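### 4.2 Where the small washing waits

I said in the last section that I'd come back to buckets, and I really do want to, because they ended up being my favourite part of the whole Drikthorpe study. When I planned the household survey I had a neat box on the form for "laundry basket" and another for "washing machine", and nothing at all for whatever goes on between the two. The forms came back with the margins full of scribbles! People wrote in buckets, washing-up bowls, an old baby bath, and in one case a drawer. So I added a category, which I've been calling the holding vessel (a bit grand, I know), and went back through every entry to code it properly.

Out of 2,532 items of small washing logged in the diaries, 700 spent at least one night in a bucket before being washed. By small washing I mean cloths, dusters, tea towels, floor rags and the odd apron — things that people don't like putting in with their clothes. The bucket was nearly always plastic, and nearly always the same one used for mopping. That last bit matters for what follows in Section 5, where I look at how often the vessel itself gets a rinse. Grit and fluff left in it end up on whatever goes in next, and the diaries suggest that most of us simply don't look.

I also got interested in how cloths go in. Hardly any of them are folded. They're dropped or squashed down, and a single cloth bunched up like that can take up most of the room inside, as with the dark red one in Figure 3. This makes a bucket look full long before it is, and "looks full" was the commonest reason written in the diaries for finally doing a wash. I had expected smell to win by a mile. The Cuadros diaries, which I coded separately, went the same way, though the entries there are shorter and I'd be careful about leaning on them too hard.

One more thing on method. I left December out of the counts, as tea towels go a bit mad that month and I had no sensible way of evening it out. The entries are still in the appendix for anyone who fancies having a go. I also kept soaking apart from waiting, even where the same bucket did both jobs, so a cloth that sat in water on purpose isn't part of the 700. Some diary keepers weren't sure themselves which of the two they were doing (I've a lot of sympathy), and those entries are marked "unclear" in the tables.

**Figure 3.** A dark red cloth bunched up in a blue plastic bucket, with specks of debris on the inner wall. 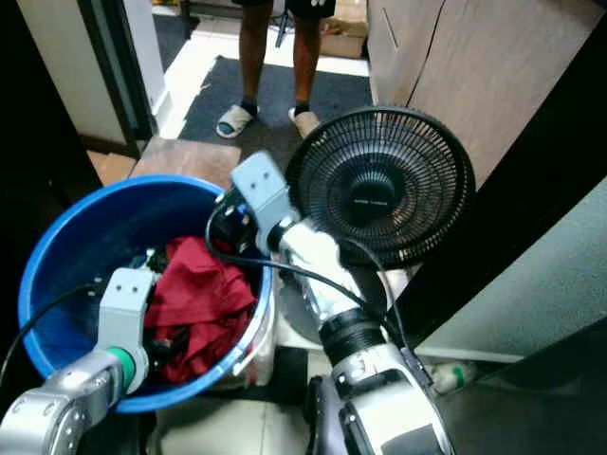 Does a cloth that was soaked on purpose count as waiting?

It was coded as soaking and left out of the 700, even when the same bucket was used for both.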